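Posted in May by Kavitha Annamalai, Nustside shared workshop

This site uses cookies to remember your reading preferences. Accept | Decline

3. Construction of the hand-held gripper

3.1 Design constraints

The Ziva gripper was designed to be made by one person with the equipment found in a modest shared workshop: a filament printer, a drill press, a soldering iron with an insert tip, and hand tools. No part requires a lathe or a mill. The tool is carried by hand and operated by a trigger, and a camera mounted on the body looks forward along the jaws. The recordings it makes are later used to train a robot arm fitted with the same jaws. The fingers therefore had to look and move the same way on both devices, and this requirement ruled out several simpler designs, including a plain scissor jaw, in which the pad angle changes as the jaw opens.

We settled on a pair of parallel linkages. Each finger consists of two links and a pad block. The links are pinned at the body and at the block, and they form a parallelogram, so the pad keeps its orientation through the stroke apart from play in the joints. The maximum opening between pads is 92 mm. The pin spacing on each link is 80 mm, which was the longest the printer could produce lying flat with the grain of the layers running along the link. Links printed upright failed at the pin bosses during early handling and were abandoned.

3.2 Joints and inserts

The joints gave more trouble than any other part of the build. In the first version a steel screw ran directly in the printed bore. The bore wore oval, and the resulting play could be seen at the pads as a side-to-side wobble. In the second version we pressed brass inserts into the bosses with a soldering iron. The insert fixes the screw, and the mating link turns on the smooth shank. Wear in the second version is confined to a washer that costs very little and can be changed without removing the pad.

Inserting the brass square to the boss requires some care. An insert that goes in tilted puts a side load on the link and makes the jaw stiff near one end of its travel. We made a guide from a block of scrap with a hole drilled on the press. The block sits over the boss, and the iron is lowered through it. With the guide, rejected links became rare enough that we stopped printing spares in advance. Builders without a drill press may be able to print the guide, although ours softened after repeated contact with the iron.

The screws are tightened until the link drags, then backed off until it swings under its own weight. A small amount of thread compound holds the setting. We did not find a torque value that could be repeated with the drivers at Nustside, and the swing test is the procedure given in the build notes.

3.3 Pads

The pads are separate blocks fixed to the links by screws, and they are intended to be replaced. We printed them in the same material as the links to avoid a second filament change. The inner face is left rough as it comes off the printer. Sanding it smooth made thin plastic items slide, which was the most frequent complaint from the other members who tried the tool.

Pad edges deteriorate before any other part of the finger. Most of the damage is done when the tip is run into the tabletop at the start of a grasp. A ragged upper edge does not change the grip on an object held in the middle of the pad, but it does change the outline of the finger as the camera sees it. Whether that matters for training is treated in Section 5. For the build itself we recommend printing pads in pairs and replacing them in pairs, so that the two sides of the jaw remain alike.

3.4 Work surface and test objects

All bench tests were carried out on a wooden table in the workshop. The table is pale with a visible grain, and we left it uncovered. A covered table would have given a more even background, but the robot for which the data are intended works on bare wood, and a mismatch of that kind is easily avoided at this stage. The test objects were taken from workshop stock and included small hand tools, screw bins, clamps, and hinged storage boxes in clear plastic (Figure 1).

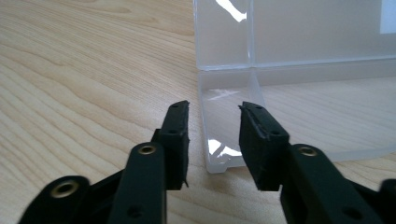
Objects of this type were chosen to load the jaw in different ways. Hand tools are heavy at one end and tend to rotate in the grip. Screw bins are rigid and tolerate a high closing force. A thin-walled container tolerates much less, and its low front wall gives the pads very little height to hold. It also reflects the overhead lamps, and the edge of the wall is then hard to locate in the recording. An operator looking at the object directly has no such difficulty, since a small movement of the head is enough to tell the edge from the reflection. We kept transparent objects in the set for this reason and recorded them under the same lighting as the rest.

Closing force was limited at the trigger. A compression spring of 5 mm diameter sits between the trigger and the pull rod, so that pulling harder compresses the spring once the pads have met resistance. The spring was selected by trial. A stiffer one cracked the lid of a container on its first use, and a softer one let the heavier tools slip when the gripper was turned. The chosen spring came from the Kurer hardware assortment that the workshop keeps by the drill press, and any similar spring should serve after a short test.

3.5 Camera placement and the field of view

The camera position was fixed last, and in hindsight it should have been fixed first. A mount close to the pads gives a large image of the object, but the links then fill much of the view when the jaw closes. A mount further back sees the whole stroke and reduces the object to a small area. We printed brackets for several positions and compared the recordings on the bench. The selected bracket keeps both pads in view with the jaw open, along with a useful part of the table beyond them. The body and the operator's hand stay behind the camera.
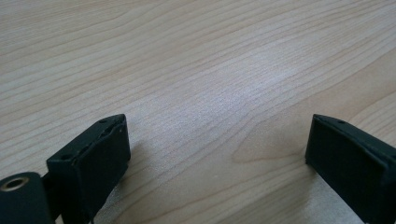 Bracket stiffness was a separate matter. The first bracket was a flat plate, and it flexed whenever the trigger was pulled, so that the image appeared to nod at the moment of grasping. A rib on each side of the plate removed the visible motion — the added mass was small enough that no operator remarked on it. We check the result with the jaw open over bare table, as in Figure 2, where the pads stand low on either side of the view and the wood between them is unobstructed. The wood grain is a convenient reference in this check. If the trigger is worked while the body rests on a block, the grain lines should remain still in the image and only the fingers should move. The brass insert at the lower left corner serves as a second mark: a bracket that has been refitted at a slightly different angle moves the insert inward or drops it out of view. The check needs no printed target and can be repeated between recordings.

Light reflected from the tabletop was less easily dealt with. The lamps at Nustside are fixed to the ceiling, and the surface returns a pale patch toward the camera at some angles. In such a patch the grain becomes faint, which weakens the reference described above. We tried a paper hood over the camera and a sheet of tracing paper below the lamp. The hood had little effect. The tracing paper softened the patch but did not remove it, and it was taken down when it began to discolor. The remaining variation was accepted as part of the data.

3.6 Durability

The gripper was used for 2233 grasps before the first link was replaced. The failure was a crack starting at a pin boss and running along a layer line, and it was found during routine cleaning. The jaw was still closing fully at that time. The brass insert had not moved in its seat and was recovered with the iron for use in the new link. Pads were replaced more often, always for damage to the tip edge.

Two faults in the design remain open. The pull rod passes through a printed guide that collects dust from the workshop, and the trigger becomes gritty unless the guide is brushed out. The screws that hold the pads are also reached from the inside of the jaw, so the driver has to enter at an angle when the body is clamped to the bench. A revised pad block with screws entering from the outer side has been drawn — it has been printed once and not yet fitted. Until it has been tested, the files supplied with this paper contain the earlier block.

Contact: Kavitha Annamalai, Nustside | © Annamalai. All rights reserved. | Back to top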